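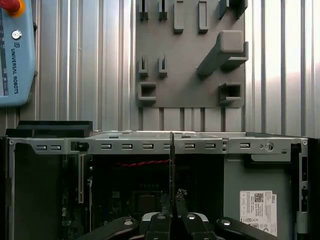 Maxine Ruddock takes old desktop computers apart for a living, or for what she calls "a living, with quotes around it." Her shop, Skendby, buys office castoffs and sells the parts that still have some life in them. She lays each case on its side with the panel off, and behind it, on the corrugated metal wall, hangs a gray board of clips, brackets and open square holders. "People walk in and admire the board," she says. "I have 500 hard drives in the back and they want to talk about the board."

Does she have a favorite part of the job? "Screws. I'm kidding. I hate screws." Her record for a single case is 3 kinds of screwdriver, and she suspects the designer was going through something.

She does have a soft spot for the long metal rails, with their rows of little slots. "Somebody had a meeting about those slots. I think about that meeting."

Business picked up in September, when an accounting firm cleared out two floors. She is still working through it. "Ask me again when I can see my car," she says.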